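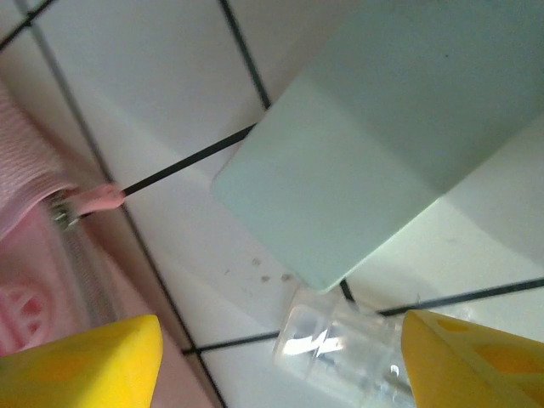 Notebook 3, p. 11

August 14, 2020

Bags and zippers, continued from the page before. I write this one a little longer than usual, as Fathima Sivakumar will take over the notes when I am away and she asked me to put down also the small things.

The pink pouch first. The cloth is a fine rib, soft, and it gives way under the zipper as soon as one pulls at an angle. The teeth are small and silver-gray, and the slider is small too, with a rubbery pull tab in pink. I like this tab. It has a rounded end and it lies out to the side, where one can get hold of it. On the older Karkham samples the tab was a flat piece of metal and it always went down against the teeth, so one had to dig for it with a fingernail. I think we should ask for the rubber kind on all the small sizes. Price difference to be checked with Munshi before October.

What I do not like so much is how the pouch behaves when it is not filled. The zipper wants to run in a curve and the slider has to go uphill. With 600 grams of rice inside (in a freezer bag, please, not loose, we have had this once) it keeps its form much better. So from now on I write for each pouch if it was "empty" or "rice", and without one of these two words the line in the table does not count.

The tiles are good for this work. They are smooth, so the cloth slides a little before it starts to pull, and a grout line is a handy mark to lay the end of a zipper against. Wipe them in the morning. Yesterday I found crumbs in the teeth of one of the test pieces and I had to brush it out with the small brush, which by the way belongs in the upper drawer and not in the cup with the pens.

After the pouch comes the pink backpack. This one we lay on its side in the middle of the tiles, strap out to the left. The cloth has a slight gloss and the middle bulges out, and for the front pocket this makes a difference: the light gray zipper goes over a belly and not over a flat piece. Fathima's opinion is that one should test the front pocket only on a full bag, because no one wears an empty one. I agree for the front pocket. For the main zipper I would still like both.

Some points for the backpack, so that we do it the same way:

- Lay it down with the white label patch visible. If the patch is underneath, the bag is on the wrong face and the front pocket can not be reached.
- Leave the strap loose. I tried to tuck it under and then the whole bag rocks.
- Small things for filling stay at the back of the tiles, against the ledge. At present: the crumpled snack bag, the pale pink cup and the white bowl with the orange tint on the rim. The snack bag is a good filler for the pocket – it makes the cloth uneven, like in a real school bag.
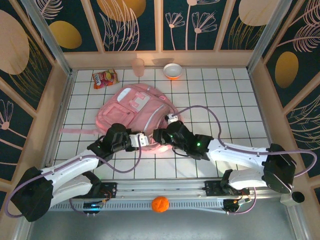

## Open points

The count for the pouch zipper stands at 800 openings and I see no change that I would call wear. The target in the Skonbridge plan is 1309, a strange number, and I asked where it comes from. The answer was that somebody divided a yearly figure by something and did not round it. I would stop at the same number for all the samples, also the backpack, only so that the table can be read.

Zaltel sent the second box of pull tabs, but in the wrong length. They are too long for the pouch and could maybe fit the main zipper of the backpack. I did not send them back yet. The box is on the shelf under the window, please do not mix it with the first one, the color is the same.

The wall panels with the flowers and the yellow ovals stay where they are. I was asked if they can be changed for plain ones. For me the pattern does not disturb.

For Fathima: the table is in the shared folder, second sheet. Fill in the date by hand, the automatic one changes when the file is opened again. The rice is in the cupboard left of the sink.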